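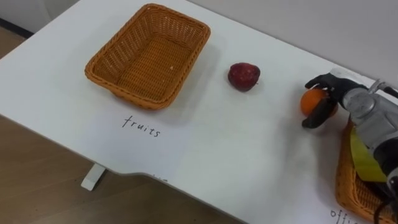

Gavin Pollock 说，他最想知道的是机械臂上了台以后，自己一个班里还剩下多少时间是站着分东西的，剩下的时间又归谁安排。他在员工会上把这个问题问了两遍，第一遍得到的回答太笼统。我们后来把答案写成了书面的，贴在休息室，也放进了这份招聘启事，因为来应聘的人大概会问同样的事。

Stisach 招聘：分拣台值守员、夜班协调员
工作地点：Skiltberg 配送中心
另征集在岗同事参加工位改造试用小组（见后文）

一、我们做什么

Stisach 给写字楼和中小公司送日常用品。客户一次下单，里面可能有茶水间的水果，也可能有胶带、订书机、便笺纸。Skiltberg 配送中心目前服务167家客户。货到中心以后，整箱的直接上架，散件和退回来的混装件送到分拣台，分好类再往下走。混装件一直是最费手的部分。水果要轻拿，文具大小不一，同一个周转箱里什么都可能有，扫码枪对没有条码的东西也不起作用。

过去混装件全靠人分，一个班从头分到尾。今年一月起，我们在一部分分拣台上装了 Henix 系统，由机械臂抓取散件，放进对应类别的篮子。其余分拣台维持原样。现在两种台子并排运行，我们需要补充人手，也需要把岗位内容重新说清楚。

二、岗位有哪些变化

在装了 Henix 的分拣台上，同事的工作从连续分拣变成了值守。具体来说，值守员负责开班前的布台和核对，运行中处理系统退出来的物件，换篮，登记差错，收班时清台。机械臂分得慢，比熟手慢不少，这一点我们不回避。它的用处在于可以一直分下去，夜里也能分，早班来的时候台面上的积压会少一些。

值守的体力负担比原来小，弯腰和转身少了。注意力的负担比原来大，这是试运行期间大家反映最多的。一位做了多年分拣的同事说，以前手在动，脑子可以歇着，现在正好反过来。我们据此改了排班：值守每60分钟轮换一次，换下来的人去人工台或者备货区，不安排连续值守。

还有几件事需要提前讲明。

第一，分拣速度不再作为值守员的考核项目。机械臂的快慢由系统和物件决定，跟站在旁边的人没有关系。原来贴在墙上的个人件数排名已经取消，人工台也一并取消。

第二，值守员有权随时停机，不需要请示，也不需要事后写说明。停机按钮按下以后由值守员自己决定什么时候恢复。停机次数会留在系统记录里，用途是查找设备问题，主管看不到按人统计的停机数据。

第三，篮子的标注由值守员自己写。以前的标签由办公室统一打印，改一个类别要等很久。现在类别怎么分、叫什么名字，由当班的人商量，写好后在系统里对应改掉就行。

三、差错怎么处理

机械臂会放错，也会抓不住。
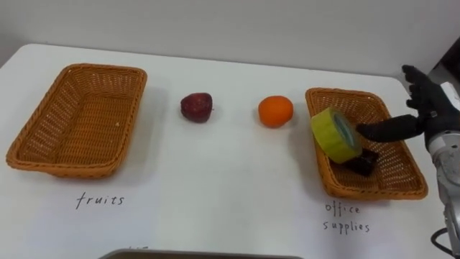 所以每个班都有差错登记，写三样内容：什么物件，本来该去哪里，最后去了哪里。登记不追究个人。每周由 Evander Gourlay 汇总，交给 Henix 的技术支持，处理结果贴回分拣台旁边的板子上，让写登记的人看到下文。试运行头一个月，登记写了很多，回复很少，有人就不愿意写了。现在规定收到登记后五个工作日之内必须有回复，哪怕回复是“暂时解决不了”。

有一类物件目前仍然由人来分：破了皮的水果、漏了的胶水、任何看上去不对劲的东西。值守员在布台时先把它们挑走。这一步不会交给系统，岗位说明里也会一直保留。

四、招聘岗位

（一）分拣台值守员，白班

工作内容：
布台，核对篮子和标注，检查工作台面和周边通道
值守 Henix 分拣台，按轮换表与人工台、备货区轮岗
处理系统退出的物件，登记差错
换篮，将分好的物件转到下一道
收班清台，与下一班当面交接

要求：
能够站立工作，能搬动装满的周转箱
能读写简单的中文和英文物品名称，标注和系统界面里两种都有
愿意把看到的问题说出来、写下来
不要求有自动化设备的操作经验，也不要求有仓储工作经验

每周工时最长20小时的兼职和全职都接受，申请时写明即可。兼职和全职的时薪一样，培训期间照常计薪。

（二）夜班协调员

夜班人少，机械臂运行的台子比白班多，协调员要在几个台子之间走动，安排轮换，遇到故障时决定是等技术支持还是改由人工分拣。

工作内容：
编排当晚的轮换表，保证值守的同事按时换下来
处理值守员自己处理不了的停机
与运输组核对清晨发车前的备货情况
整理夜班差错登记，交给白班

要求：
有带班或者协调工作的经历，行业不限
能独立作出改为人工分拣的决定，并接受由此造成的进度变化
适应夜班，能在清晨参加交接

夜班协调员不负责对同事作绩效评定。这一条在内部讨论时有过争论，最后定下来分开，原因是协调员如果同时管评定，值守员停机时会有顾虑。

五、培训

新同事入职后先在人工台工作一段时间，熟悉物件和类别，然后再上 Henix 分拣台。顺序不能反过来。我们试过让新人直接值守，结果他们看不出机械臂放错了什么，因为自己没有分过。

Henix 部分的培训由 Beathag Sutherland 负责，内容包括开机检查、停机和恢复、换篮时的站位、常见的抓取失败和处理办法。换篮时的站位讲得最细：必须先停机，确认机械臂不动，再伸手进台面。任何人在机械臂运行时伸手去拿物件，包括主管，值守员都应当停机。安全规程在培训第一天发，纸质版，可以带走。

培训结束时有一次实际操作考查，没有通过的可以再练再考，不影响薪资。不愿意上 Henix 分拣台的同事可以留在人工台，目前人工台的工作量足够，近期没有取消的计划。更远的事情我们现在给不了保证。如果以后要减少人工台，会提前和在岗同事商量，并且先提供转岗。

六、在岗同事：工位改造试用小组

除了对外招聘，我们同时向 Skiltberg 在岗的同事征集试用小组成员。所有班次都可以报名，包括从没碰过 Henix 的、觉得不该装 Henix 的。后一类同事尤其希望能来，之前的意见会上他们发言不多，但是会后在食堂说的那些话都很有用。

小组要做的事情有以下几项：

试用两种不同高度的工作台，反馈站位和视线是否合适。目前的台面对个子矮的同事不太方便，取退出物件时要踮脚。

试用新的退件提示方式。现在用的是提示音，人工台那边嫌吵，值守的人又说听久了就听不见了。准备试一下灯光提示，也可能两种都不好，那就再想别的。

讨论类别划分。茶水间用品和办公用品的边界一直不清楚，纸杯归哪边、湿巾归哪边，各班写法不同，系统里就会出现重复的类别。

对轮换时间提意见。现在的间隔是按试运行时的反馈定的，有人觉得太短，刚进入状态就要换，也有人觉得还是太长。

试用安排在正常上班时间内，占用的工时照常计算，不安排在休息时间，也不要求额外加班。参加者可以随时退出，跟主管说一声或者发一条消息就可以，不用说明理由。

试用期间会记录台面上的运行画面，用来对照差错登记。参加前会发知情同意书，写明画面保存在哪里、谁能看、什么时候删除。不同意记录的同事仍然可以参加讨论部分。记录的内容不用于考勤和考核，这一条写在同意书正文里，由 Stisach 和员工代表双方签字。

小组由 Keir Chisholm 召集，每次讨论的纪要会发给全体同事，包括没有参加的。

七、几个常被问到的问题

装了 Henix 以后有没有人被裁。
Skiltberg 到目前没有因此裁员。有同事离职后岗位没有按原样补上，改成了这次招的值守员和协调员，这是事实，我们也不想把它说成别的。

值守员的薪资会不会比分拣员低。
不会。两个岗位同一级，轮岗时也不变动。夜班协调员高一级，另有夜班津贴，面谈时会给出书面数额。

机械臂停下来等技术支持的时候，值守员做什么。
改为人工分拣，或者去备货区帮忙，由当班的人定。等待时间计入正常工时，不要求补回来。

有没有可能转去做技术支持。
有，但是名额很少，需要另外申请。Henix 的技术支持组设在 Darko，转过去意味着换工作地点。以前分拣台有同事转过去，中间用了挺长时间学习，公司承担了课程费用。

可以先来看看再决定吗。
可以。面谈之前安排参观，能在分拣台旁边看一段完整的运行，也能和当班的同事单独聊，主管不在场。鞋要包住脚趾，长头发扎起来，其他没有要求。早上六点的交接班最忙，想看真实情况的可以选那个时间，不过需要提前告诉我们，好留人带您进去。

八、工作条件

配送中心内有食堂和更衣室，夜班期间食堂提供热餐。分拣区全年保持偏低的温度，为的是存放水果，建议穿有袖的衣服，公司发外套和手套。手套在人工台可戴可不戴，处理破损物件时必须戴。

分拣区里除了安全提示以外不放广播。这是值守的同事要求的，人工台的同事原本习惯听音乐，现在允许戴单只耳机，但在 Henix 分拣台值守时不能戴。这个安排双方都不算满意，欢迎新来的同事带来更好的办法。

班车在车站与配送中心之间往返，覆盖早班、晚班和夜班的上下班时间。骑车来的有带顶的停车棚。

九、怎么申请

应聘值守员或者夜班协调员，请写一份简短的申请，说明想申请哪个岗位、希望的工时、什么时候可以开始上班。简历可以附，也可以不附。如果您以前的工作里经历过设备更换或者流程改动，请写几句当时的情况，顺利的和不顺利的都可以写，面谈时我们会从这里聊起。

申请材料交给 Craig Cairns，可以通过 Stisach 网站的招聘页面提交，也可以交到 Skiltberg 配送中心前台，信封上写明岗位名称。收到以后会有确认。没有进入面谈的申请者同样会收到答复。

在岗同事报名试用小组，请在休息室的报名表上写名字和班次，不想公开写名字的直接找 Keir Chisholm。报名人数超过名额时，先保证每个班次都有人，其余抽签决定，没有抽到的排进下一轮。

面谈在配送中心进行，由一位主管和一位在岗的值守员共同参加，两个人的意见分量相同。面谈之后会请申请者在人工台试分一小段时间，主要让您自己感受一下这份工作，不计速度，按正常时薪支付。

岗位招满为止。夜班协调员的申请会优先安排面谈，目前夜班的轮换表由白班主管代排，他们希望尽快交出去。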